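**Branlow Court Residents' Association - minutes of the December meeting**

Held in the ground floor lounge, 7:30 p.m. Nathalie Vanhove in the chair. Minutes by Pieter Bosman, who was asked last time to "put in a bit more" and has taken it to heart.

Present: Nathalie Vanhove, Bindu Rajan, Rehema Minja, Imelda Cruzado, Pieter Bosman, and 12 other residents, two of whom left when they heard the boiler was item one.

Apologies: the managing agent, Hevside, by email, at 7:26 p.m.

**1. The boiler**

Nathalie read out the engineer's report. The circulation pump on the east side is worn and has been worn since the last report, which used the same sentence. Hevside has offered to "monitor the position." Bindu asked what the position was. Nathalie said that as far as she could tell the position was in the basement.

Readings from the east side apartments were handed around. Imelda's living room got to 61 degrees last Sunday with the radiator fully open. Rehema, directly above the boiler, has had her windows open since October and would like to stop being asked if she is wasting heat. She is not wasting it. She would happily send it to Imelda if anyone could tell her how.

The quote from Lambrechts for a new pump, fitted, is $900. Hevside says anything over $750 needs a second quote. The second quote has been requested three times. Bindu proposed that we write to say the building will go ahead with Lambrechts unless Hevside produces another figure before the next meeting. Seconded by Imelda, who was wearing her coat. Carried, with one abstention from the gentleman in 4C, who abstains.

ACTION: Nathalie to write. Bindu to read it first and take out the adjectives.

**2. Bedding and warm clothes drive**

Rehema reported that the collection for the Bullelley shelter is going better than last year, when we sent them a fondue set. The shelter has asked for blankets, sweaters, hats and thick socks, all clean. They have asked us to repeat the word clean.

Drop-off is in the lounge until the end of the month, 6 to 8 in the evening. Please don't leave bags outside the door at other times. Things go missing, and last week something was added that Rehema would prefer not to have minuted.

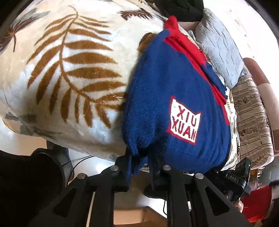

Bindu wondered if everything should be washed again before it goes, to be safe. Rehema said she had one washing machine and one life. It was agreed that people bringing items will wash them at home and say so, and that their word will be accepted unless there is evidence.

There was a longer talk than expected about pillows. The shelter does not want them. Several people feel that it should.

Imelda will drive the first load over in her station wagon. She needs one person to help carry, preferably someone who does not have a back.

ACTION: Rehema to put up a notice listing what is wanted, with pillows crossed out. Pieter to help Imelda carry.

**3. Bike room**

There are 27 bikes in a room meant for far fewer, and tags went on all of them in the fall. Owners were asked to remove the tag if the bike was theirs. Nine tags are still on. Two of those bikes belong to people at this meeting, who said they had thought the tags meant they were allowed to stay.

It was agreed to give one more month. After that, untaken bikes go to the repair shop on the corner, which has said it will take anything with two wheels and is prepared to talk about the one with one.

ACTION: Bindu to write clearer tags.

**4. Money**

Balance after the gutter work is $116. Nathalie pointed out that this is not $900. The pump would come from the reserve fund held by Hevside, who have not yet said how much is in it. Bindu has asked for a statement in writing and has been sent a brochure.

ACTION: Bindu to ask again and to return the brochure.

**5. Any other business**

The lobby light is flickering again. 4C was asked if he minded, as it is nearest his mailbox. He had no view.

Rehema asked for the minutes to record that the person practicing the trombone has improved.

Imelda asked if future meetings could be held in Rehema's apartment, for the warmth. Rehema said yes if people bring their own chairs. Agreed for January, same time.

Meeting closed at 9:05 p.m. Corrections to Pieter, under the door please, as the buzzer is item six for next time.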